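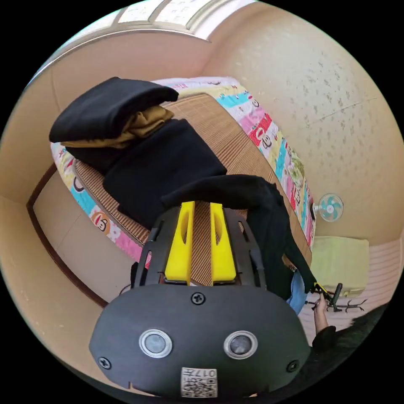
Dark clothes on the sleeping mat, yellow fingers almost together

Filed under: Hand-held demos > Episodes rejected on upload

Hi all, Otis Ridgeway here, working on the folding task for Fundholm. I've got a batch of clothes-folding demos that Grimance keeps bouncing and I'm running out of ideas, so I'm dumping everything I've tried in one place. Sorry in advance, it's long!

We upload 458 episodes and 200 of them come back with "finger width unreadable". The rest sail right through. It's the same task every time (pick up a garment by hand with the grippers, fold it, put it on the pile) and the same two grippers, so at first I figured one of them had a bad calibration. Redid both on Wednesday, uploaded a fresh set, same error.

Next I sorted the rejects by garment, which I should've done on day one. Nearly all of them are the black stuff! Shirts in lighter colors go through fine, the mustard one too. So my guess was that black cloth between the fingers confuses whatever finds the finger edges.

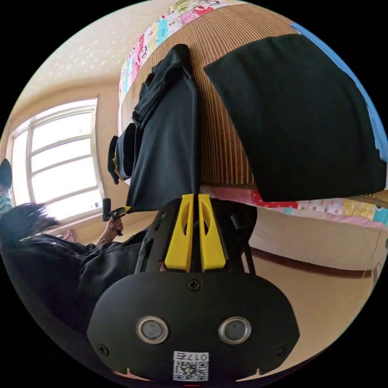 I went into settings and bumped the edge threshold up to 30, and that got me maybe a dozen episodes back, but then a few good ones started failing, so I put it back where it was. Restarting the Gidey sync box did nothing. Neither did swapping the cable on the left gripper (I had high hopes for that cable).

Reply from Eldana Gashaw, support:
Hi Otis, thanks for all the detail, it helps a lot. Two questions. Is exposure on auto or fixed? And do the demonstrators close the fingers all the way, with nothing in them, before they start an episode? Grimance takes its zero width from the first second. If there's already cloth in there it has no reference.
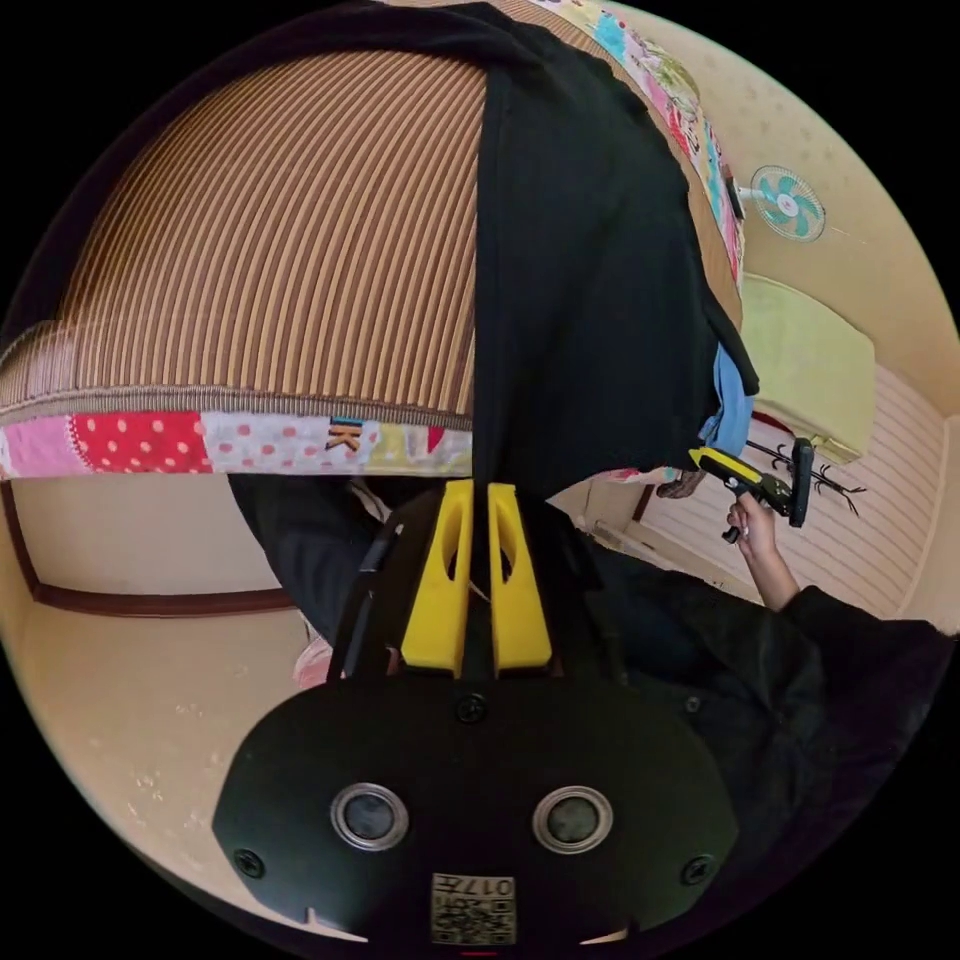 Exposure is on auto, I never touched it. As for closing the fingers, um, no. We did that for the first few and then everybody got into a rhythm and started the next episode with a sleeve already half picked up. With the light clothes it seems to get away with it, I guess there's enough contrast to find the edges anyway?

Eldana had me fix the exposure at 2,000 and do one clean open-and-close before every pick. I also moved the start beep so you hear it before you reach for anything, which was her idea and a really nice one.

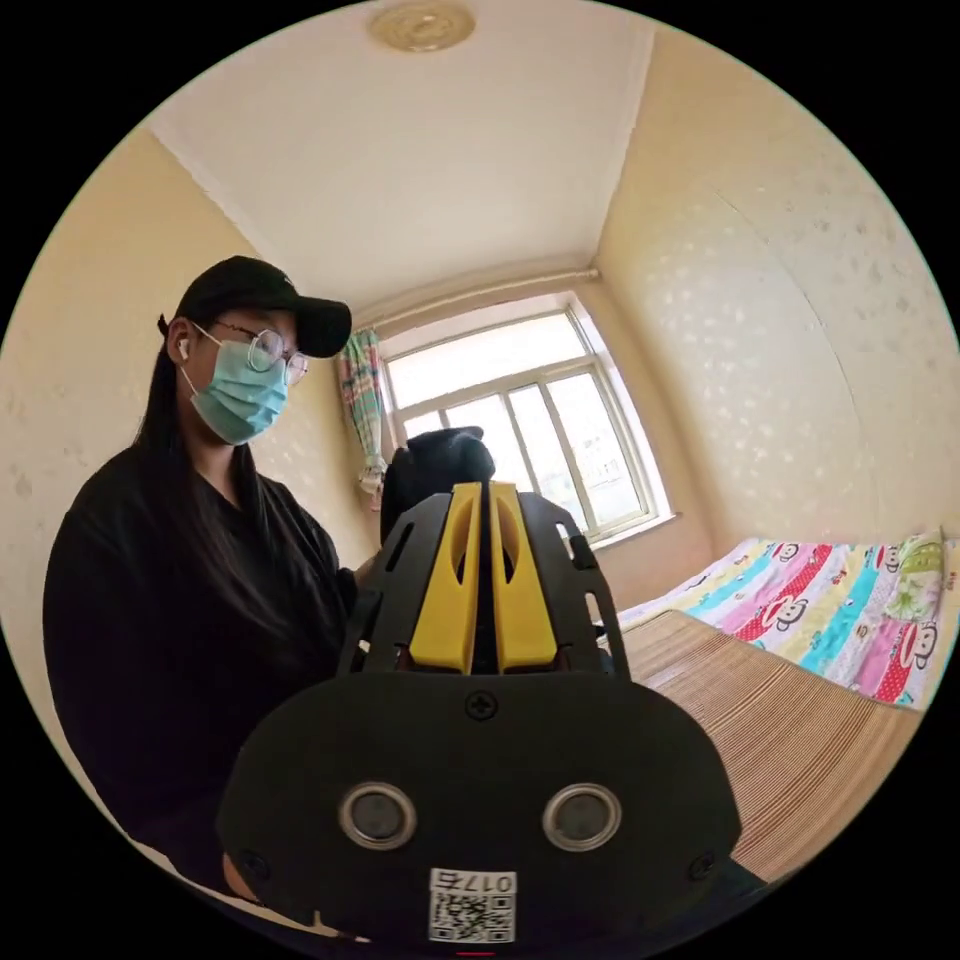
Uploaded a new batch of 30 this morning, all black garments, and only one got rejected (my fault, I talked through the beep). So I'm calling it fixed for new recordings.

Still open: can I rescue the old 200? Eldana says there's a Flakari script that borrows the zero width from a neighboring episode, and she's checking whether it works with our version. Leaving the ticket open until I hear back.

Related tickets
Left and right grippers drift out of sync after a long session
Start beep too quiet with earbuds in
Flakari: borrowing calibration from another episode
Best order for recording a folding task
Fixed or auto exposure near a bright window?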